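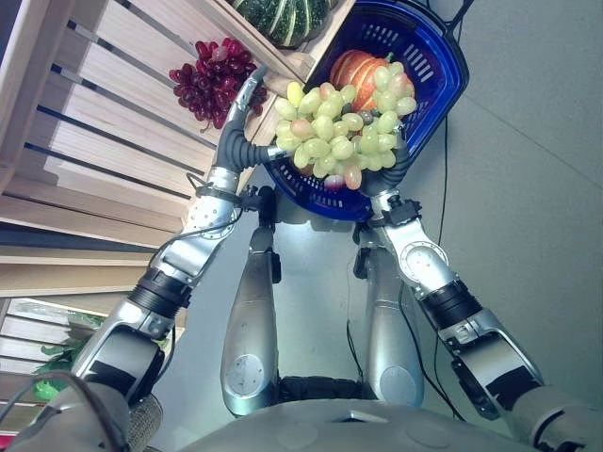
Shop > Kitchen > Produce Keepers > Trosto Fruit Liner

I bought my first Trosto liner because I was sick of bruised pears, and now I own two (don't judge me!). It's a soft washable mat that sits under your fruit. I use mine on the counter most of the week, but it also goes along to the store. Ours holds up to 3000 grams of fruit before it starts to squash flat, and I've washed mine more times than I can remember. We carry it in Nulton gray and a nice mossy green. The green sells out every September, so grab it early if you want it. Rinse before first use and hang it up to dry.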